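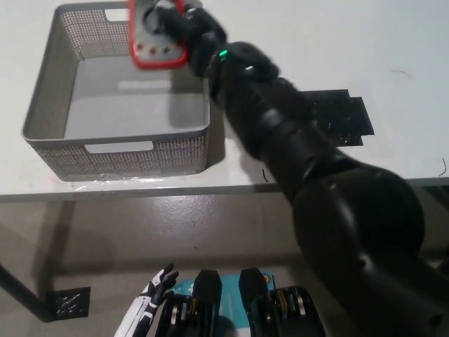 Ticket 489 - Label printer skips every second label after moving house

Status: Open, then solved, then open again, now solved (see the last entry)
Category: Printing / labels / desktop app
Device: Pemia thermal label printer, USB
Software: Oslow Labels on a desktop computer

Original post

Hi all, hoping someone can point me in the right direction. I run a tiny seed-swap business from my spare room and I print all my packet labels on a Pemia. It worked beautifully at the old place. We moved in August, I plugged everything back in, and now it prints one label, spits out a blank, prints one, spits out a blank, and so on until I lose my temper and pull the plug.

The labels that do print look fine. The colour of the black is nice and dark, the barcode scans, nothing's fuzzy. It's only the blanks. I'm going through rolls at twice the rate and they're not cheap!

Stuff I've tried so far:

Turned it off and on (obviously).
Different USB port.
Different USB cable, borrowed from the scanner.
Reinstalled Oslow Labels and set up my templates again from scratch, which took a whole evening because I'd never backed them up. Lesson learned there.

Same result every time. One on, one off.

Update 1

Thanks for the quick replies. Someone asked what size I've got set in the software. It's the small packet size, same as always, and I've checked it against the box the roll came in. They match. I also checked the printer's own settings in the computer's control panel, and that's where it got interesting - the size in there was something completely different, a long shipping label I've never used in my life. I'm guessing it went back to a default when I reinstalled, but that doesn't explain why it was playing up before the reinstall. Anyway, I changed it to match.

Printed a test batch of seven. Got seven labels and no blanks. I did a little dance in the hallway and marked this as solved.

Update 2

Unsolved it. Sorry!

I came back after tea to print the tomato batch (83 labels, my biggest seller by a mile) and it was good for the first dozen or so, then back to the blanks. The size in the control panel is still right, I looked. So the setting was wrong, but it wasn't the whole story.

One new thing I noticed is the light on the front. It goes orange for a second just before each blank comes out, then goes back to green. The manual says orange means "media" and nothing else, very helpful. There's an error log buried in the Oslow menus under Help, and mine is just the same line over and over:

Gap not detected - advancing to next label (code 561)

Does anybody know what that code means in practice? The help page for it just says to load labels.

Update 3

OK, so the reply about the gap sensor was very useful and I want to write it up properly for whoever lands on this page next, as I found three other threads with the same question and no ending.

The printer has a little sensor under the roll that looks for the gap between one label and the next. If it misses a gap it gets nervous and feeds forward until it finds one, and that's your blank. Two things can make it miss. It can be dirty, or it can be calibrated for a different sort of label paper.

Mine was both, I reckon. I opened the lid, took the roll out and had a look with a torch. There was a strip of old label stuck right beside the sensor with fluff all over it. I peeled that off with my fingernail and wiped the window with a cotton bud and a dab of isopropyl, let it dry, and put the roll back in with the guides snug against the edges. They'd been quite loose before, so the roll could wander about.

Then the calibration, which on my model goes like this:

Printer on, lid closed, labels loaded.
Hold the feed button until the light blinks twice, then let go.
It'll run out a few blanks on its own. Leave it be, they're meant to come out.
When the light goes solid green, press feed once. You should get exactly one label, stopped neatly at the tear bar.

If you get one and a bit, do it again. I had to do it twice.

Update 4 - closing

Ran the full tomato batch and then the beans straight after, no blanks and no orange light. Left it on overnight, printed again in the morning, still good. The error log hasn't added a line.

I've also saved my templates to a memory stick this time. In Oslow it's File, then Export all, and you want the box for "include printer settings" ticked or you'll be back in the control panel like I was.

Happy for this one to be closed. Thanks heaps to everyone who chipped in.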